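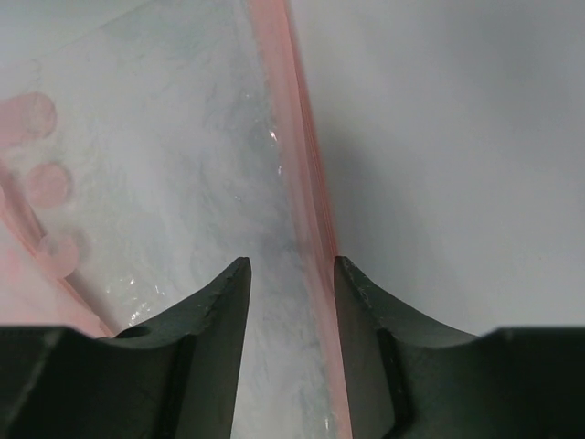

Zip-Top Bags as Everyday Storage: Sorting Small Household Items

Project report
Yasmine Lahlou
4 March 2026

1. Introduction

Most homes have at least one drawer where small things end up without any order. In the apartment I share on Malberg Street, there were several. The aim of this project was to find out whether clear plastic zip-top bags are a good way to store small household items, compared with open trays and lidded boxes. I wanted to know how easy each kind of container is to open and close, how easy it is to see what is inside, and whether people put things back after using them.

I chose zip-top bags because they are cheap and already in most kitchens. People use them for food without thinking much about it, but they also turn up in sewing boxes, toolboxes and suitcases. I could find plenty of advice online about buying matching storage boxes and very little about bags.

The project covers large bags with a pink-red zipper strip, like the one at the top of this report, and small bags with a plain clear strip.

2. Background

A zip-top bag closes with interlocking ridges that run along the opening. When the two sides are pressed together, a ridge on one side fits into a groove on the other. On a bag with a colored strip, the lines of the closure stand out from the rest of the plastic, and a person looking for the opening has something to aim for. On a bag where everything is clear, the opening has to be found by feel or by tilting the bag toward a light.

The film itself is thin and wrinkles easily. Creases make cloudy streaks that can hide part of what is inside. Shapes and strong colors still come through. In the large bag in the picture, three round pink shapes can be made out through the plastic on the left side, even with the creases. Small print is another matter, and this came up again later in the project.

Boxes and trays behave differently. An open tray needs no opening at all, but it collects dust and its contents slide together when it is moved. A box with a lid keeps things in place and can be stacked, but unless the box is clear the lid has to come off before anyone knows what is in it.

3. Materials

Large clear zip-top bags with a pink-red zipper strip
Small clear zip-top bags with a plain strip
Open plastic trays, Pesetti brand
Lidded boxes, Rirnwood brand, not see-through
Paper labels and a permanent marker
A kitchen timer
43 small household items

The items came from three places in the apartment: the kitchen drawer, the bathroom shelf and the hall closet. They included batteries, hair ties, spare keys, sponges, thread, picture hooks, bottle stoppers, tape and measuring spoons. I left out anything sharp, and I left out medicine, which should stay in its own packaging.

4. Method

The work was done in two parts.

Part one was a sorting test. I laid all 43 items on the kitchen table and divided them into 11 groups by use. Each group was packed three times, once in bags, once in trays and once in boxes. After each round the containers went into the same drawer and the same closet shelf, in the same order.

Five people took part. Each person was asked to find a named item, take it out, and then put it back and close the container. I started the timer when I said the name of the item and stopped it when the container was closed. With the trays, I stopped it when the tray was back in place. The items were named in a different order for each person so that nobody could learn the order by watching. The ones waiting for a turn stayed in the other room.

Part two was a use test. I left the drawer packed in bags for 11 days and wrote down its condition every evening. I noted which bags were closed, which were left open, and which items were in the wrong bag or outside any bag. Then I did the same with the trays, and then with the boxes. The people I live with knew the drawer was part of a project, but I asked them to use it as they normally would.

5. Results

5.1 Finding an item

Trays were the quickest for finding things in the drawer. Everything could be seen at once and there was nothing to open. On the closet shelf, which is above eye level for most of us, the trays lost this advantage and people had to take them down to look inside.

Bags came second in the drawer and first on the shelf, where they were stood upright in a row. People flipped through them the way they would flip through folders. Brightly colored items were found quickly. Items that were clear, white or gray took longer, and two people went past the picture hooks more than once.

Boxes were the slowest in both places before I added labels. With labels they were close to the bags.

5.2 Opening and closing

Opening the large bags gave little trouble. Most people took hold of the zipper strip on both sides and pulled. The small bags with the plain strip were harder. One person tried to open a small bag at the bottom before turning it around.

Closing was the weak point. Several bags that people said were closed had a gap at one end, and hair ties fell out of one of them when it was lifted. People who ran a thumb and finger along the full length of the strip had fewer gaps than people who pressed it in a few spots. Overfilled bags were the worst for this. Once the contents pushed up against the strip, the last part of the closure would not hold.

5.3 Daily use

During the days with bags, the number of bags left open went up slowly. The battery bag and the tape bag, which are used most often, were open nearly every evening. Bags that were hardly used stayed closed and tidy the whole time.

The trays stayed in use but the groups began to mix. By the end there were keys in with the thread and a bottle stopper in almost every tray. The boxes stayed the neatest inside. However, items began to collect on top of the lids — people would use something and set it down on the box it came from.

6. Discussion

The results suggest that the best container depends on how often a thing is used. For things used every day, opening and closing a bag is one step too many, and people skip it. For things used once a month or less, a bag works well. It takes up little space, it can be squeezed into a gap, and the contents can be recognized without opening it if they have a clear shape or color.

The color of the zipper strip mattered more than I expected. I had bought the two kinds of bag only because the store had one kind in large and another in small. During the test the people taking part commented on the strip without being asked. This means size and strip color were mixed together in my test, and I cannot say for sure which one made the large bags easier. A better test would use the same size in both kinds.

Wrinkled film was a small problem. New bags were easy to see through, but after being folded and squeezed a number of times they turned cloudy along the creases. Labels helped with this. A label stuck directly on the film came off at the corners when the bag was bent, so I changed to a slip of paper placed inside, facing out. Permanent marker on the plastic also worked, but then the bag can only be reused for the same contents.

There is also the question of waste. All the bags in this project were kept and are still in use. Bags that had held dry household items only needed to be wiped. Even so, a box will probably outlast a bag, and anyone setting up storage for the long term should take that into account.

7. Problems during the project

The timing was done by hand, so short times are not very exact. The people taking part also got quicker as they went along, and since everyone did bags first, this may have made the bags look slower than they are. I should have changed the order of the containers as well as the order of the items.

I had planned to include a second household, in the Orbán building across the street, but they were moving out in March and their drawers were already packed.

8. Recommendations

Use open trays for items needed daily.
Use zip-top bags for items needed now and then, and stand them upright.
Choose bags with a colored strip if there is a choice.
Leave space below the strip so the bag can close.
Press along the whole strip, from one end to the other.
Put the label inside the bag.

9. Further work

I would like to repeat the test with bags of one size and with older people, who may find the closure harder to grip. Slider bags were not tested and should be. It would also be useful to know how many times a bag can be opened and closed before the ridges wear out. A package I looked at in the store made no claim about this. A simple count, up to 1,000 if the bag lasts that long, could be done at a desk over a few evenings.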